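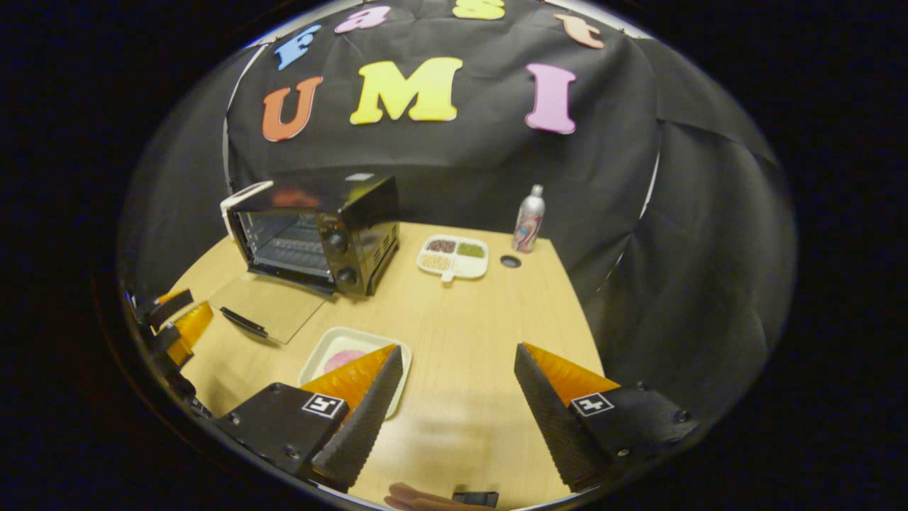 Oven door down, plate on the table, beans and grains in the tray at the back.

I have been recording demonstrations with hand-held grippers for Dudico since the spring, at the Oltley site. The project is called Samau, and the kitchen tasks are one part of it. When I joined there was a two-page sheet of rules taped inside a cupboard door, and most of what was on it made sense only to whoever wrote it. In June I was asked to rewrite it. What follows is more or less the new version, with the comments I would have liked to get on my first morning.

We have 800 accepted episodes in the toaster oven set so far. I threw out 40 of my own before I got the hang of it, and most of those broke a rule I now have to enforce on other people, which is fair.

Before you pick up the gripper

Check the fingers first. The orange pads should sit flat, with no lifted corner. The markers on the fingers should be clean and whole. There is one on each finger, and we use them to work out how wide the gripper is open at any moment. A smear of sauce on a marker can spoil a whole session and you won't see it until the processing run that night. Wipe them with a dry cloth between batches. Don't use the blue spray, it lifts the print.

Then check the screws on the finger mounts. A loose finger still closes and still picks things up, so it is easy to miss. Push each one sideways with your thumb. If it gives at all, stop and get the small driver.

Keep your own fingers low on the grip. A fingertip at the bottom of the view is fine and we accept it. A finger lying across a marker is not.

Setting the table

The oven is unplugged for every episode in this set. The old sheet said "oven off" and I changed it to "unplugged, plug visible to the operator," after someone knocked a knob with the back of a gripper. We aren't recording cooking. We are recording the door, the rack and the plate.

Things that aren't part of the task stay on the table. People keep wanting to tidy them away. A model trained on a bare table does badly on a normal one, so the tray and the bits at the back are left where they are or moved around between batches. Write down what you moved. Don't move anything in the middle of an episode, even if you notice something you don't like. Finish, mark it, fix it, start again.

The backdrop stays up. It hides the corridor and keeps people out of the recording. If you take it down to get at the cables, put it back before anyone records, creases and all. I spent one afternoon trying to get the folds out and there was no point.

One thing I got wrong here: I used to line up the plate with the grain of the wood every time. It looked neat. It also meant my episodes all started from nearly the same spot, and 62 of them had to be marked as near duplicates. Turn the plate a bit. Slide it. Put it down badly.

Opening and loading

Lower the door all the way before anything goes near the rack. Half-open doors were the biggest source of bad episodes on the old sheet, and they still are. Pull the handle from the middle if you can reach it and follow the door down. Do not let go and let it drop. The glass will probably survive it, but a robot copying you will learn to drop doors.

Take the plate level. The item on it should not slide. Come in over the open door without leaning on the glass, and set the plate on the rack so that both sides are supported. Then open the fingers, wait a beat, and back straight out. The wait matters more than people expect – if you release and pull away in one motion, the moment of letting go gets lost in the data.

If you are using two grippers, the second one stays out of the first one's path unless it has a job. Resting it on the table is allowed. Waving it around while you think is not, and I say that as the person who did it most.

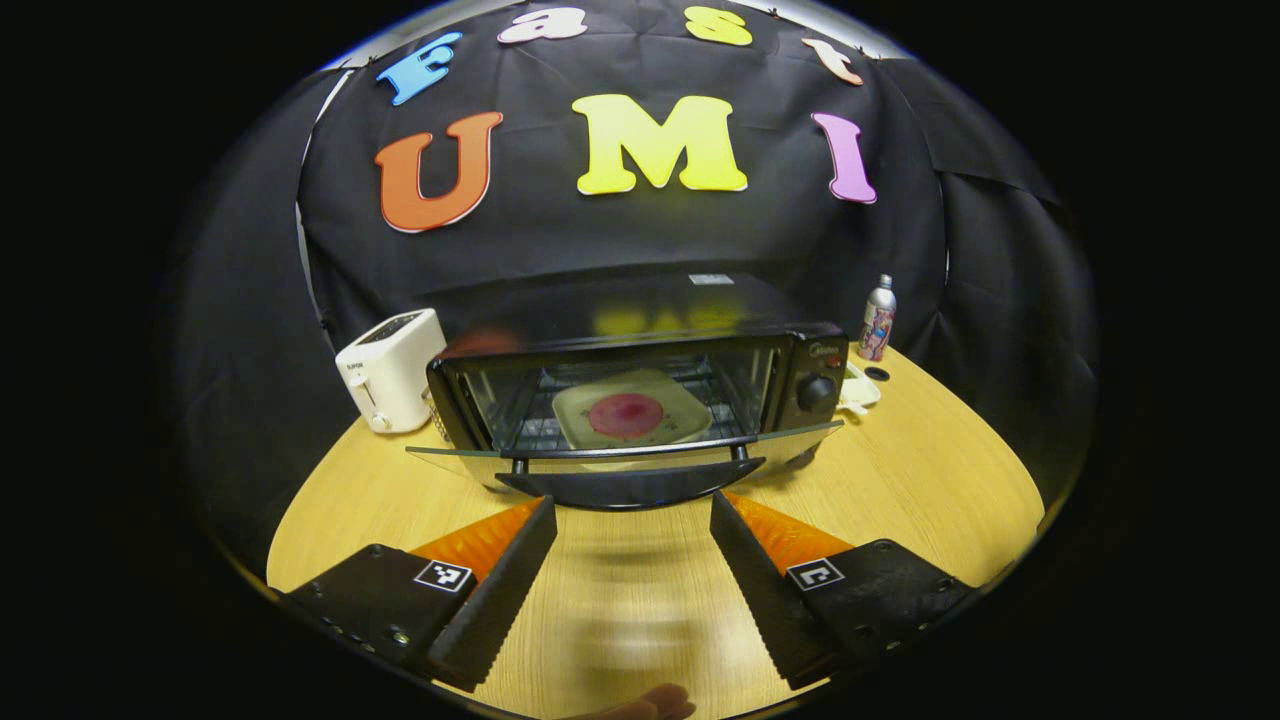 When to throw an episode away

Throw it away if you touched anything with your bare hand. Throw it away if the plate hit the frame of the oven hard enough to hear. A light brush is okay, but add the "contact" tag.

Keep it if you missed the first grasp and recovered cleanly. The old sheet said to delete those and I think that was a mistake. We now aim to keep them, tagged, and the Manalo review tool has a box for it.

Speed

Slower than you would do it at home, but without stopping to aim. After 65 minutes take a proper break and put the gripper down. My own wrist starts to go before that on some days, and the sheet now says you can stop earlier without asking.

I still have to write the section on closing the door with the plate inside. There is a disagreement at work over whether to push with closed fingers or hold the handle the whole way up. I hold the handle. I'll post that part once it's settled.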